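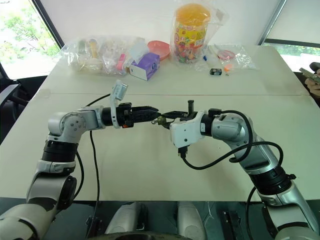

Kadri Kivi had the Teltton on a two-week trial, and by Saturday she had to say yes or send it back. The lease was 747 a month. The shop made 50 lockset repairs in a good week.

"It passes things from hand to hand," said the man from Fuketti, who had driven up with it. His name was Yeom. "Small things are the hard part. Most arms drop them."

"I don't drop them," Kadri said.

"No. But you go home at 5."

She gave it a cylinder plug from the scrap tray. The left arm took it and carried it over. The right arm closed on the other end and both stopped, holding on.

"What's it doing?"

"Checking it has it before the other lets go. You can set the wait. It comes at two seconds."

Kadri waited. The left fingers opened. The right arm set the plug down on the table and went back to its place.

Her father had taught her the same thing at the kitchen table, with the pins in a saucer. Don't let go until I say. He had said it in a flat voice, every time, and she had been nine and bored.

"Can it be longer?" she asked.

"Longer? People ask for shorter."

"Longer."

Yeom typed something in. She picked another plug out of the tray — an old one, worn at the lip — and put it where the left arm could find it. Then she pulled up a stool and sat down to watch.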